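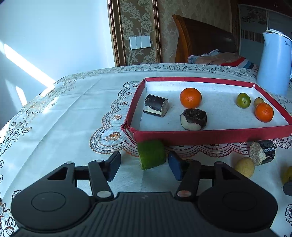 The survey of the Văduva holding was due at the Vekgate office by noon, and Dorin Jitaru had not yet established where the holding ended. The deed gave the eastern boundary as a line of 79 paces from the well to the ditch. It did not say whose paces. He had walked it twice and got a different answer each time, the second after lunch. Now he sat in the widow's kitchen and set the matter out on the tablecloth, where a shallow red tray with a white floor could stand for the orchard. One near corner of the tray was bent and frayed, and the ditch on the plan did much the same thing at the same place. The rough green piece standing upright just in front of its edge would do for the well.

"The well is inside," said Mrs Văduva.

"The deed puts it on the line."

"Then the deed has never fetched water."

He wrote this down, without the second sentence. Under the Atgate rules a well on a boundary was held in common, and both parties paid for its upkeep. A well inside a boundary was the owner's alone. The neighbour, a man called Nillness, had paid his share for as long as there were receipts. Mrs Văduva had the receipts in a biscuit tin. She did not see that they harmed her case.

"He paid because he is polite," she said.

Dorin took the older plan from its tube. It had been drawn at a scale of 1 to 200 on linen, and linen shrinks. He had measured the printed scale bar that morning and found it short by 2 millimetres over its length. Applied to the eastern line, the correction moved the boundary towards Nillness, though by less than the width of the well.

"So it passes through," he said.

"Through the water?"

"Through the stonework. The water is a separate question."

She considered this and asked what it would cost to have the line put elsewhere. He told her the fee for a contested entry was 200, payable in advance and not returned. She closed the tin.

Outside, Nillness was drawing water. He lifted the bucket clear, set it down on his own side and raised a hand to the window. Mrs Văduva raised hers.

Dorin entered the well as common, pending objection, and dated the sheet March 22, 2021. In the margin he noted the state of the ditch – silted, with one willow leaning across it – and the condition of the rope. Then he asked her to sign. She read both pages through, corrected his spelling of her late husband's name and asked to borrow his pen.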